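The planner had been right 100 times out of 109, and Kozan wanted to ship it. I was paid to say no, or at least to say it slowly.

All the runs were simulated, of course. Voltby had built the world in October, with a floor of beige and gray patches meant to confuse the vision model, and bits of clutter thrown down at random. The gripper went for the white bracket each time. The planner gave its confidence as a number between zero and one and never looked embarrassed.

I stopped run 70 before the grasp and put it up on the wall screen. The target was dead ahead, between the fingers. A thin pin stuck out of its left side.

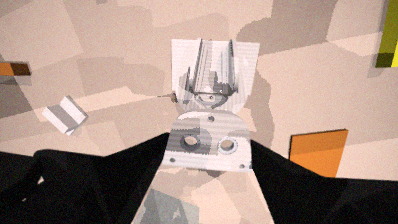
Benoît Besson said the pin was in the collision mesh, he had put it there himself, and if I wanted to distrust something I should start with the friction values, which had been copied from Gaseo and never checked.

"Who copied them?"

He looked at the keyboard.

I opened the file. One line for friction, one for damping, both round numbers. Next to them someone had typed "fine for now" - no name, no source. I changed the first value by a hair and queued 2000 runs.

"Pundia expects a yes by tonight," Benoît said.

"Then Pundia can wait up."

The fans got louder. On the screen the counter moved off zero, and we both pretended to read our mail.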